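Kaltesine Dralel: puesto de teleoperación simulado para brazos de siete ejes
Grabe demostraciones sin ocupar el robot real.

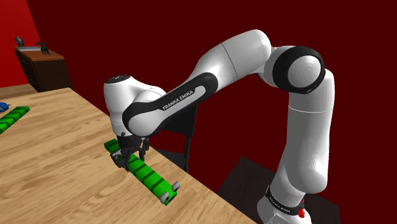 Vista del simulador: brazo Franka Emika con la pinza sobre una pieza verde segmentada.

Dralel es el paquete de Kaltesine para enseñar tareas de manipulación a distancia. El operador mueve un mando de seis grados de libertad y el brazo simulado sigue la trayectoria. Cada sesión se guarda con posiciones articulares, apertura de la pinza y vídeo sincronizado.

Contenido del paquete
Mando Feng con base antideslizante y cable de 2 metros
Licencia del simulador para un puesto
Biblioteca Kellico con 534 objetos y muebles
Soporte por correo durante 12 meses

Características
Frecuencia de registro: 100 Hz
Duración máxima por episodio: 900 segundos
Guiado manual: compatible, con módulo aparte
Repetición de episodios: a velocidad normal o reducida
Pausa y reanudación desde el botón lateral del mando

Las escenas se montan con mesas, armarios, sillas y objetos pequeños de la biblioteca. La posición de las piezas y el color de las paredes se pueden cambiar entre episodios. Un episodio fallido se descarta desde el mando o se conserva con etiqueta propia.

Precio: 2.877 € (IVA no incluido)
Referencia: KD-534
El brazo físico no está incluido. Para licencias de aula o más de un puesto, solicite presupuesto.

Ficha actualizada el 22 de julio de 2021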